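Home | Reviews | Skin & Body | Contact

22nd January
By the Clunine reviews desk

Oketti home body-toning unit: review

The Oketti is a radio frequency unit for home use on the stomach and thighs. It costs £389 and comes with two heads, a mains lead and one tube of gel. We used it from early December on the stomach only.

The larger head heats the skin evenly. On the middle setting the surface reached 42 degrees and held there until the timer stopped. The smaller head warms faster and has to be kept moving. Noise is low. The lead is too short for use on a bed.
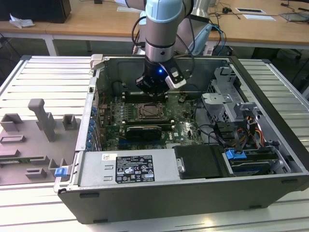

A Dell tower on its side with the panel off.

Waist measurements did not change. Skin felt firmer for a few hours after each session, then returned to normal. The leaflet claims a loss of fat; we found no sign of one. Gel use is heavy, and the Zidatberg refill works as well as the maker's own.
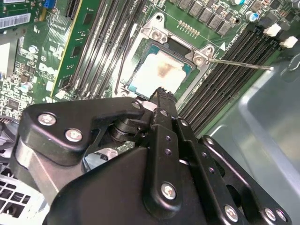
Open processor socket on the green motherboard.

The Mackay unit, at £128, has one head and a weaker output, but its timer can be set up to 45 minutes and the handle is easier to grip. Neither should be used in pregnancy or with a pacemaker.

Build: good. Heating: good. Results: poor. Price: high for what it does.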